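Shahla Hassanpour
@shahla_solders
5/17/21

Thread on the arm build at the Clutavside shared workshop, for everyone who keeps asking me if it sorts parts yet. Short version: no. Long version below.

The pitch, back in November, was that we'd build an arm that picks mixed electronics out of a bin and puts them in the right drawer. Kinga Oláh drew it on the whiteboard in two minutes and it looked very easy on the whiteboard.

We're 735 dollars in. I want that number in the thread before anybody replies with a link to a glossy demo video. I've seen the video. I'd like to see the bit before they hit record.

My main gripe with home arm builds is the test objects. Foam cubes. Wooden blocks. A tennis ball. Sure, it can pick up a tennis ball, so can my dog. Show me it picking up something with wires hanging off it.

So I asked for the awkward tray. Round boards with holes in the middle, and a solenoid with its cable and plug still on.
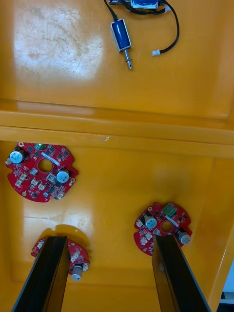 Wrist view over the yellow tray. Red boards in the lower half, solenoid in the upper.

Look at how little room there is between those boards. Two flat fingers need somewhere to go on each side of the thing they're grabbing. Kamran Kiani says that's a planning problem. I say it's a finger problem, and the fingers are too wide.

Then the glare. See the white patch up in the left of the tray? Shiny yellow plastic under a bright light. I've asked for a matte tray three times now and I will keep asking.

And the boards have capacitors sticking up off them. You can't just press down flat and hope. Grab by the rim, fine, but the rim is all notches and tabs, so "the rim" is a different shape depending on where you land.

Kamran ran 400 grasps in simulation and was very pleased with himself. The simulated solenoid had no cable. I'm going to leave that there.

Zohreh asked if I'm against the whole project. I'm not! I solder for it, I swept up after it, I paid my share. I just don't believe a claim until I've watched it happen 14 times in a row with a person I don't like moving the parts between runs.

Next up is narrower fingers. Ladan Mirzaei is printing a pair. If they flex I'm going to be insufferable – you've been warned.

Replies are open. Please don't tell me to add more cameras.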